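Homach trains household robot in simulated rooms

31st May — Homach has published the results of a method for teaching a two-armed robot to work in furnished homes, using simulated rooms only.

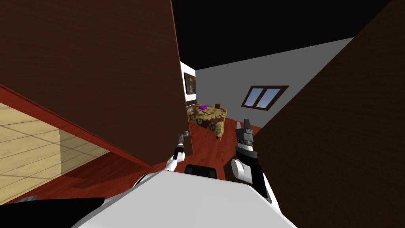

The control policy was trained over 4000 simulated runs, with wrist views added to the main view in February. It then completed 90 per cent of test tasks in 37 rooms it had not met before.
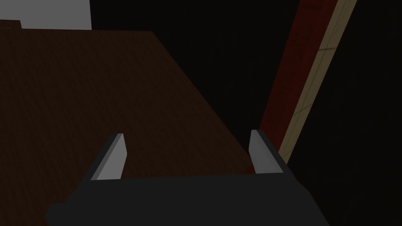 "Dim light and dark wood were our weak points," said Despina Sotiropoulos, who led the study. "The wrist views made the difference."

Trials on hardware will follow with Kornell.

Press contact: Iker Esteban, Homach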